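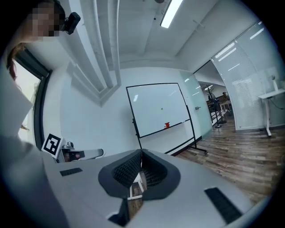 What the Brorkis did with its summer

Regular readers will remember the long silence from the Brorkis Theatre after its last artistic director left to spend more time with his opinions. That silence is over. Lowri Lewis has been in the building since March, and her first full season with the company was announced last week at a breakfast where the pastries ran out well before the speeches did.

It is a better season than we had any right to expect. Five productions, two of them new, one of them long enough to require a dinner break. Lewis came up through small touring companies, and it shows in the way she plans: short runs, a steady pool of singers, and sets that can be packed into one truck and, with luck, out of it again. The old Brorkis habit was to spend everything on a single huge staging in the fall and then limp through to spring on recitals. She has dropped that, and she was polite about it, although at one point she did refer to the revolving stage as "the animal."

The opener is Damgaard, a new chamber opera about a lighthouse inspector who files reports on lighthouses that may not exist. It runs 115 minutes with no intermission. I put this to Lewis as a possible difficulty, given the age of the subscribers and the age of the seats. She said the piece had been 40 minutes longer when she first heard it. I decided to be grateful.

The score is for six voices and a small band, with a lot of work for the bass clarinet. I sat in on a read-through of the second half and liked it very much, especially a quartet in which everyone is dictating a different letter. The libretto could lose a storm. There are three, and by the third you know pretty well what the inspector thinks of weather.

After that comes Nuria, the old fairy-tale ballet that every company in this part of the world brings back when the accounts need cheering up. Lewis has kept the dances everyone hums and thrown out the comic innkeeper, who will be missed mainly by the men who used to play him. The children's chorus stays. So does the goat, in a reduced role.

Tickets are where opinions get warm. The house will hold back 100 seats for every performance, to be sold on the day, in person, from ten in the morning. The cheapest subscription used to get you a fixed seat and the same neighbor for life. Now it gets you a voucher and a choice, and some of the longtime people in the side balcony are taking it hard. I have sympathy. I have sat next to the same man's cough drops for nine seasons and I am not sure who I would be without them.

Still, the day seats are a good idea, and the theater has needed one. On my last three visits I could have lain down across most of a row. If a few students wander in because it costs less than a pizza, the balcony will survive.

The part of the plan I have the most doubts about is the talks. Every production gets one, an hour before curtain, in the upstairs bar, which has a low ceiling and a coffee machine with no sense of occasion. Lewis wants them to be given by the people who made the show — designers, conductors, the woman who builds the wigs — with no slides and no reading from the program. That could be wonderful. It could also be forty people listening to a tenor explain his breathing. I plan to go to the first two and then see how I feel about tenors.

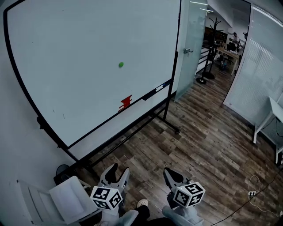
The Skista question

No item about the Brorkis is complete without a word on the Skista, the studio stage across the courtyard, which has been "about to reopen" for so long that people use it as a figure of speech. Lewis says it will reopen in the second half of the season with a double bill of one-act dances, capacity roughly 100, depending on what the fire inspector thinks of the back staircase.

I asked what happens if he thinks poorly of it. She said the dances would go on the main stage, with the audience sitting up there too, facing the empty house. She sounded rather keen on this. I left with the impression that somebody ought to keep an eye on that staircase.

Subscriptions are on sale now at the box office window, which closes for lunch at one and has been known to take its time over dessert. Day seats start with the first night of Damgaard. Bring a cushion, and eat something first.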